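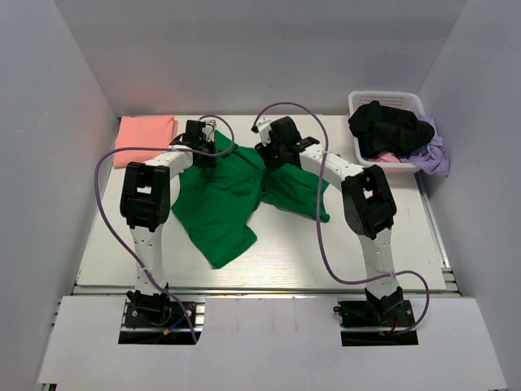

A dark green garment spread out on the folding table at Wustby, next to a folded coral cloth.

FOR RELEASE 7th May

Wustby opens a drop-in folding table in Wasthorpe

I run Wustby, the little laundry and mending shop on Masson Street, and I have some news I've been itching to share. Starting in June we're opening a drop-in folding table, and anyone in Wasthorpe can come and use it, whether or not you washed your clothes with us.

The idea came from our customers. People kept telling me they don't mind the washing, it's the folding that gets them (me too, and I do this for a living!). Bath towels are easy. Then you get to the big floppy things — the ones that spread every which way and come to a point at one end — and half of them go back in the basket in a ball.

So we've cleared the back room and given it over to folding. The tabletop is pale, almost white, and I picked that on purpose. Dark clothes show up beautifully against it, so you can see where an edge has tucked itself under. Dark green, navy, black, all the colors that swallow their own creases on a bedspread.

My own method is nothing fancy. Lay the thing down, find the corners, and pull the bunched ones out before you fold anything. Smooth from the middle toward the edges with flat hands. If there's a deep fold running down the center, open it up first or you'll be fighting it the whole way. Small cloths can wait at the side, already folded, and go on top of the pile last.

Sessions run from 11 in the morning until 4 in the afternoon, every day we're open. The first 2 visits are free, and after that you pay whatever you like into the jar. We'll also have Skurkix on the shelf, our own linen spray, for anyone who wants to try it on a pillowcase.

We mailed 3000 flyers this week, so check your mailbox. Each one has a little folding guide on the back that I drew myself — please be kind about the sleeves.

Press visits are welcome before we open. Stop by the shop on Masson Street and ask for the back room.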